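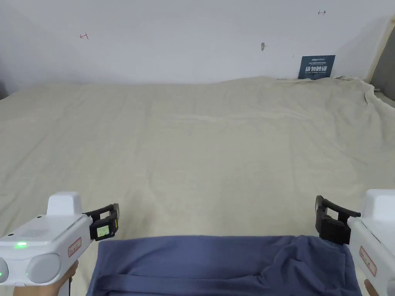
Sheila Haslam은 전화기를 바꿀 때마다 연락처가 두 벌씩 생기는데, 합치기 기능을 눌러도 한쪽 메모가 사라지는 이유가 무엇이냐고 물어 왔다. 같은 사람의 번호가 한쪽에는 국가 번호 없이, 다른 쪽에는 국가 번호를 붙여 저장되어 있었고, 생일은 한쪽에만 있었으며, 메모는 양쪽이 서로 달랐다고 한다. Stusanen에 들어오는 문의는 대체로 이와 비슷한 형태이다.

Stusanen은 주소록 데이터의 변환, 비교, 병합을 다루는 소프트웨어 회사다. 휴대전화, 메일 서버, 고객 관리 시스템 사이에서 연락처를 옮길 때 필드가 유실되거나 중복되는 문제를 처리한다. 일정과 사진, 메시지 백업은 취급하지 않는다.

## 다루는 문제

연락처 교환에는 대개 vCard 파일이 쓰인다. 현장에서는 2.1, 3.0, 4.0 세 버전이 섞여 돌아다니며, 한 파일 안에 두 버전이 함께 들어 있는 경우도 있다. 버전에 따라 필수 항목이 다르고, 줄을 나누는 방식과 매개변수를 적는 방식도 다르다. 읽는 쪽 프로그램이 모르는 항목을 만나면 보존하거나, 메모로 옮기거나, 버린다. 버리는 경우 사용자에게 알리는 프로그램은 드물다.

자주 접하는 유형은 다음과 같다.

- **이름 필드의 분리.** 성과 이름을 한 칸에 모두 넣은 레코드와 두 칸에 나누어 넣은 레코드는 화면에 똑같이 표시되더라도 정렬과 검색 결과가 달라진다. 한국어 이름은 띄어쓰기가 없는 경우가 많아 기계적으로 나누면 두 글자 성이 잘못 잘린다.
- **전화번호 표기.** 하이픈, 괄호, 공백, 국가 번호, 지역 번호 앞의 0이 제각각이다. 내선 번호는 쉼표나 세미콜론 뒤에 붙기도 하고 메모에 적혀 있기도 하다.
- **연도 없는 생일.** 월과 일만 있는 날짜를 표현하지 못하는 시스템은 임의의 연도를 채워 넣는다. 그 값이 다시 다른 시스템으로 건너가면 실제 출생 연도와 구별할 수 없다.
- **사용자 지정 레이블.** "본가", "작업실", "야간"처럼 사용자가 직접 붙인 이름은 표준 유형인 집이나 직장으로 바뀌거나 아예 빠진다.
- **공유 번호.** 가족이나 부서가 대표 번호 하나를 함께 쓰면, 번호만 비교하는 병합 기능은 서로 다른 사람을 한 사람으로 묶는다.

## 제품

### Voltum

Voltum은 병합 엔진이다. 입력 파일을 읽어 내부 레코드로 바꾸고, 레코드 쌍마다 점수를 계산하여 병합 후보를 만든다. 점수에는 이름, 전화번호, 전자우편 주소, 소속이 들어가며 가중치는 설정 파일에서 조정한다. 기본 설정에서는 전화번호 하나만 일치하는 쌍을 자동으로 병합하지 않는다.

단일 값 필드의 값이 충돌하면 양쪽을 모두 남기고 충돌 표시를 붙인다. 메모는 이어 붙이며 각 부분의 출처를 기록한다. 인식하지 못한 항목은 원문 그대로 보관했다가, 출력 형식이 허용하면 같은 이름으로 다시 내보낸다. 허용하지 않으면 별도의 보고서 파일에 항목 이름, 레코드 식별자, 원래 값을 적는다.

변환 규칙은 현재 677개이다. 규칙마다 번호가 있고, 결과 파일의 모든 변경에는 적용된 규칙 번호가 남는다. 고객이 특정 규칙을 끄면 그 번호에 의존하는 다른 규칙의 목록이 실행 전에 출력된다.

### Oltent

Oltent는 Voltum의 병합 후보를 검토하는 데스크톱 프로그램이다. 두 레코드를 나란히 표시하고 필드별로 어느 쪽을 취할지 고르게 한다. 모든 선택은 작업 기록에 저장되며, 기록 파일을 원본에 다시 적용하면 같은 결과가 나온다. 인터넷 연결 없이 동작하고, 라이선스 확인도 로컬 키 파일로 처리한다.

단축키만으로 전체 검토를 끝낼 수 있다. 한 화면에 표시하는 후보 수는 설정에서 바꿀 수 있고, 세 개 이상의 레코드가 서로 얽힌 묶음은 따로 모아 마지막에 보여 준다.

### Pascual

Pascual은 시험용 데이터 모음이다. 합성 연락처 2000건으로 구성되며 실제 개인의 정보는 포함하지 않는다. 각 레코드에는 정답 병합 결과가 붙어 있다. 일부러 깨뜨린 줄바꿈, 잘못 선언된 문자 집합, 닫히지 않은 레코드, 중복된 식별자가 들어 있어 파서 시험에도 쓸 수 있다. 고객사에는 Voltum과 함께 제공하고, 교육 기관에는 요청 시 무상으로 보낸다.

## 작업 방식

의뢰를 받으면 먼저 구조 조사를 한다. 이 단계에서는 값 대신 필드의 이름, 개수, 길이 분포만 추출하는 스크립트를 고객 쪽에서 실행한다. 당사는 그 출력만 받아 변환 계획서를 작성한다. 계획서에는 보존되는 필드, 형태가 바뀌는 필드, 대상 시스템이 받지 못하는 필드를 구분하여 적는다.

계획서가 확정되면 시험 변환을 두 번 실행한다. 첫 번째는 원본에서 대상 형식으로, 두 번째는 그 결과를 다시 원래 형식으로 되돌리는 변환이다. 왕복 후 달라진 필드는 모두 보고한다. 대소문자나 공백만 달라진 경우도 보고 대상이며, 고객이 요청하면 목록에서 접어 둘 수 있다.

실제 변환은 고객의 장비에서 수행하는 것을 기본으로 한다. 당사 장비로 데이터를 받는 경우에는 전송 방법, 보관 위치, 삭제 시점을 계약서에 명시하고, 삭제 후 확인서를 발급한다. 원본 파일은 어떤 경우에도 덮어쓰지 않는다.

## 지원 형식

| 구분 | 읽기 | 쓰기 |
|---|---|---|
| vCard 2.1 | 가능 | 불가 |
| vCard 3.0 | 가능 | 가능 |
| vCard 4.0 | 가능 | 가능 |
| CSV | 가능 | 가능 |
| LDIF | 가능 | 가능 |
| CardDAV 서버 | 가능 | 가능(시험 모드 우선) |

vCard 2.1 쓰기는 제공하지 않는다. 구형 차량용 단말기처럼 2.1만 읽는 장치가 대상이면 별도로 문의해야 하며, 장치 모델에 따라 거절할 수 있다. CSV는 열 이름과 언어가 시스템마다 달라 매핑 파일이 필요하다. 현재 배포본에는 매핑 파일 59개가 들어 있고, 목록에 없는 형식은 견본 파일의 머리글 행만 있으면 작성할 수 있다.

## 배포와 지원

Voltum과 Oltent의 정기 배포는 해마다 4월과 10월에 한다. 데이터 유실로 이어질 수 있는 결함이 확인되면 정기 배포를 기다리지 않고 수정본을 낸다. 변경 내역에는 추가된 규칙, 동작이 바뀐 규칙, 폐지된 규칙의 번호를 적는다. 폐지된 번호는 다시 사용하지 않는다.

현재 69개 기관이 유지보수 계약을 맺고 있다. 개인 사용자는 Oltent를 단독으로 사용할 수 있으며, 이 경우 Voltum의 기본 규칙이 내장된 형태로 동작한다. 가중치 조정은 개인용에서도 가능하지만 사용자 정의 규칙은 추가할 수 없다.

지원 문의는 오전 10시부터 오후 5시까지 받는다. 문의할 때는 다음 내용을 함께 보내야 한다.

1. 원본과 대상 시스템의 이름과 버전
2. 사용한 매핑 파일의 이름
3. 작업 기록 파일(개인 정보 가림 옵션을 켜고 내보낸 것)
4. 문제가 나타난 필드 이름과 적용된 규칙 번호

실제 연락처가 들어 있는 파일을 전자우편에 첨부하지 않도록 한다. 첨부된 파일은 열지 않고 삭제하며, 발신자에게 삭제 사실을 회신한다.

## 하지 않는 일

공개된 웹 페이지에서 연락처를 수집하거나, 비어 있는 필드를 외부 데이터로 채우는 작업은 맡지 않는다. 명단의 구매와 판매를 중개하지 않으며, 수신 동의 여부가 기록되지 않은 마케팅 명단의 병합도 거절한다. 잠긴 전화기에서 연락처를 추출해 달라는 요청 역시 받지 않는다.

규칙 목록 전문과 매핑 파일 작성 지침은 설치 패키지의 문서 폴더에 있다. 개인용 Oltent의 패키지에는 매핑 지침만 들어 있다.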